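House Rules for Robots That Make the Bed

The binder is 14 pages long and it lives on a hook by the door. Anyone who runs a robot in the bedroom at Stasano signs the front page first. Yetunde Bassey wrote most of it, and she has been cutting it down ever since.

"The first version had everything in it," she says. "People skipped to the end and signed."

Stasano tests household robots for companies that would like to sell them some day. Factory machines have had fences, light curtains and written standards for decades. A home has none of that. It has a rug with a curled corner, a dog, and a person who walks in looking for a sock. So Bassey and her team started writing rules for soft work: sheets, towels, curtains, duvets.

Rule one covers grip. The hand takes hold of the hem and nothing further in. A hand that grabs from the middle can close on something underneath, and the robot may have no way to tell. Rule two says the force limit is set before the cloth is touched and stays put until the run is over. Operators used to nudge it up when a hand slipped. Now they stop, let go and start again, and the slip goes in the log.

Rule three took the longest to agree on. Once a big piece of cloth is up in front of the robot, it can hide the room. The rule says that if the robot loses sight of the floor past the cloth, it slows to the crawl setting, and a second person has to be standing where they can see the far side. Priltance, which makes software for one of the arms under test, wanted the robot to decide that for itself. Bassey said no, and the rule stayed.

Cables get a page of their own. They are checked at the wrist and elbow before every run, by hand, with the power off. A loop of cable and a loose bedspread can tangle quickly.

White cloth at the end of both arms:

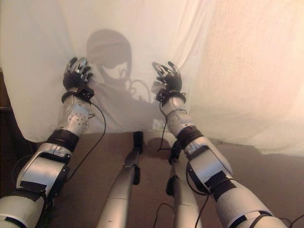
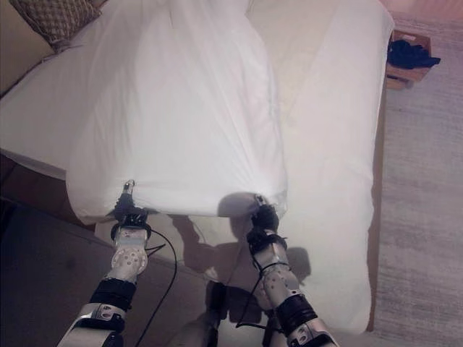

The log is the part other labs ask for. In December the team passed 1000 entries, most of them dull. Bassey likes dull. Entry 100 just reads "let go early, no harm." She wants every stop written down the same way, with the grip, the speed and who was in the room, so that two labs can compare notes without a phone call.

Urnon, a smaller outfit, has been using the binder since last year and sent back a list of complaints. The main one was rule three, which doubles the staff for a simple job. Bassey has not changed it. She did accept their wording on pillows.

The next edition comes out on 2 January 2018. It drops two pages on towels and adds one on bunk beds.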